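Been reading up on whether a robot can take over any of the sorting we do at the shop. Short thread.

We're a small hardware resale place, Istovard. Returned parts come back in mixed tubs and somebody has to put them in the right bins. It eats most of a morning.

Last September a tub of 1276 pieces took two of us until lunch. I'd hand that job over tomorrow.

Bindbridge sells an arm that will pick from a tub if the parts don't overlap much. Ours overlap. They quoted 38 minutes per 100 mixed parts. I can beat that with a coffee in one hand.

Picking up is the easier half. Placing is where the time goes. 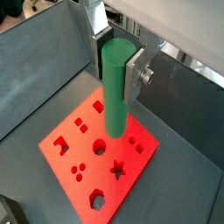

Our bins have divider slots, so every part has to go in at the right spot and the right angle. A shape board is a fair stand-in for that. The green cylinder is upright in the gripper, just above the board and a little off from the round hole. My slots leave less room for error than I'd like, and a small miss there means a bolt in the wrong slot.

So no arm for us this year. I'll ask Bindbridge again in spring and bring one of our own tubs.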